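Bottles notebook, May, bench by the window, started just after lunch

Picking up from the Kondell notes. I promised myself I'd write this one up on the same day for once, so please forgive the spelling, my hands are tired (80 demos does that to you!) and I still have to clear the table.

The plan for this round was the big bottle. We have plenty of demos of the small stuff going in and out of the tray and they look fine on replay, but everything in there has straight-ish sides and you can more or less grab it anywhere. The fat round ones are a different job altogether. Grip too high and the pads meet the slope of the shoulder and slide up. Grip too low and you knock your knuckles on the table, and you also tilt the thing without meaning to. So I wanted a proper set, all by hand with the gripper tool, before anyone spends another afternoon on the remote rig.

About the remote rig, while I remember. I did 10 tries on it in the morning for comparison, using the Hutovari arm, and I kept four. The rest were me hunting about for the right depth, because through the headset I can't judge how far the fingers have gone round something that wide. You end up creeping in, stopping, creeping in again, and then the recording is full of little pauses that the model will happily learn. We saw exactly that with the Zaminetti policy last time, where it stopped dead a hand's width from everything and sat there thinking about life. I don't want to teach it that again.

By hand it's so much easier! You just walk up and take hold of the bottle the way you'd want the arm to do it, and your wrist sorts out the angle before you've noticed there was a problem. The danger is the opposite one – you go too fast, and you do things with your elbow that the arm can't follow. I had the Achari checker running on the laptop and it threw out five of mine from the first batch for reach, all of them ones where I'd leaned right over the table from the wrong side. Fair enough. I moved my feet and stood square on after that, and it stopped complaining.

Things I settled on, in case someone else takes over the next batch:

Start with the gripper open and well back, so the whole bottle is in view for a moment before you go in. I was starting too close early on and the first second of those is just a wall of cream plastic.

Come in level. If you come down from above you have to turn at the last moment, and I turned differently every time.

Both fingers should touch at nearly the same time. If one lands first the bottle shuffles sideways and you're chasing it. I got better at this by slowing down for the last bit only, not the whole approach.

Low on the body, pads flat, and squeeze until you feel it stop giving. Then count one in your head, then lift. I know the counting sounds silly but the gap between closing and lifting was all over the place when I looked at the first batch plotted out, and now it's a nice tidy bunch.

Put it down before you let go. (Yes, I dropped it. Twice. It's a tough bottle.)

I also tried a few with the grip halfway up, because on paper that's the more sensible place. It does lift straighter, but the widest part is where your opening is tightest and I clipped the side on the way in more often than I'd like. I've kept those in a separate folder called midgrip and they should stay out of the training set until somebody has had a look at them. Might be useful as recoveries, might be rubbish.

Going through the wrist footage over a cup of tea, this is the sort of hold I was after, and it's the one I'd ask people to copy.

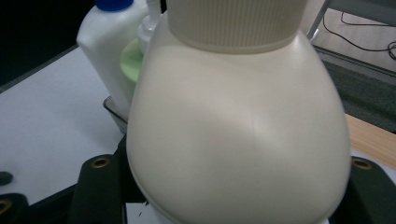
Posted by Imogen Rafferty

Pads on the lower sides, one left and one right, and the bottle upright between them. The jug with the blue cap and the rest are over on the left behind it, which I rather like for training, as it has to learn which of these pale plastic things it's meant to be going for. I did think about clearing them off and decided against it. The real table is never going to be tidy.

One thing I hadn't thought through is how much of the view the bottle takes up once you've got it. On the small items the camera can still see where it's going. With this one you lose the middle completely and have to steer by whatever shows at the sides, and I'd guess the model will have the same trouble on the way to the put-down spot. I could feel myself peering round it with my own eyes, which the arm obviously can't do. So perhaps we want the second camera on for the placing half. I'll ask for the bracket back.

Also the cap is cut off by the top of the frame, so if we ever get on to the unscrewing task, this hold on its own won't show us enough of it.

Batch is copied over and named bigbottle_hand, rejects included but flagged. Still to do: trim the starts on the early ones, run the checker again with the tighter wrist limit, and do another short set from the other side of the table so it isn't all one direction. I'll start training tonight if the machine's free and look at it in the morning.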